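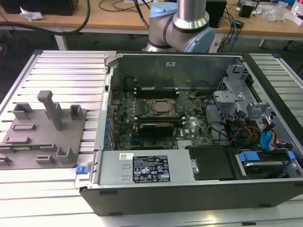 The tower on the table, with the printed fixture plate to its left.

Fixture notes, part 2: memory modules

Most of the hours on this build have gone into plastic. The arm has been running without trouble since it was bolted down, and the control code is dull in a good way. What keeps changing is the set of gray blocks that hold the parts, because a block printed slightly too tight turns a simple pick into a fight.

The target is a Dell desktop, laid on its side with the panel off. I bought it through a surplus lot in Hendville for the price of a decent lunch. The task is to take a memory module from a fixture and bring it over the case to the slots. Pressing it home comes later. The slots sit down inside the chassis with the drive cage and its cables to one side, so the approach has to come in high and drop straight.

The table is slotted aluminum extrusion, and I recommend it to anyone starting out. Everything clamps to it, and a fixture can be moved along a rail and locked again in a minute. I measure each new position from the rail edge and write it on masking tape. 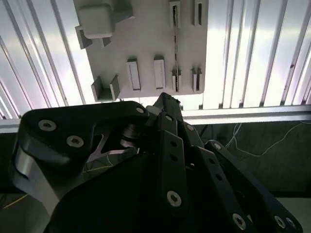 Corentin Pons
Builds and maintains the arm cell at the Jevcombe shared workshop
26 February 2021

The holders are printed in gray and come in several shapes: slotted ones for thin parts, a U-shaped one with an open channel, and a few plain brackets. The slotted type took the longest. Version 6 was the first I could use without filing. My current rules for it:

Clearance of 2 tenths on each side of the board.
A chamfer on the lip, printed facing up.
Walls thick enough that they do not flex when the part is pulled at an angle.

I log every attempt. The current batch stands at 111 picks, of which 8 failed. All of the failures were at the holder, with the module leaving the slot crooked and rotating between the fingers. Closing force made no difference in either direction. Slowing the first part of the lift did.
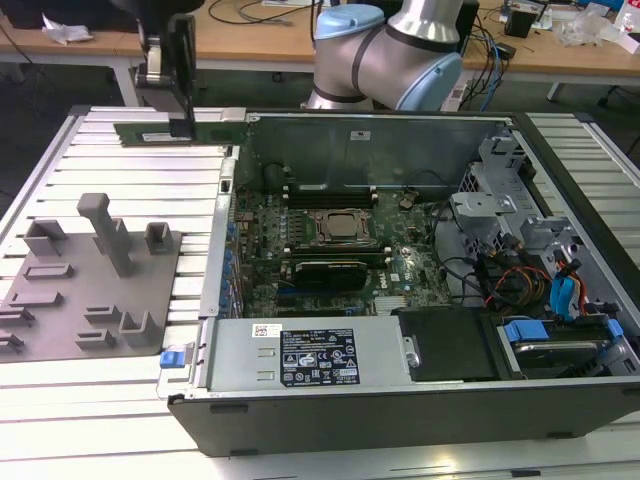 Holding a module by its top edge leaves the contacts clear, but it also gives the fingers very little height to work with. If the grip lands low, the fingertips will reach the slot latches before the module is seated. If it lands high, the module can pivot. I set the grip height by hand for now and check it against a steel rule — crude, but repeatable to better than the printer is.

Next on the list is a stop inside the holder, so that each module sits at the same depth. I have a drawing from the Bastos build that should adapt with a different floor. After that I want to retune the descent over the case, which still uses the waypoints I taught for the old Pritberg chassis and wastes a lot of travel. The holder files go up once the stop has been through a full batch.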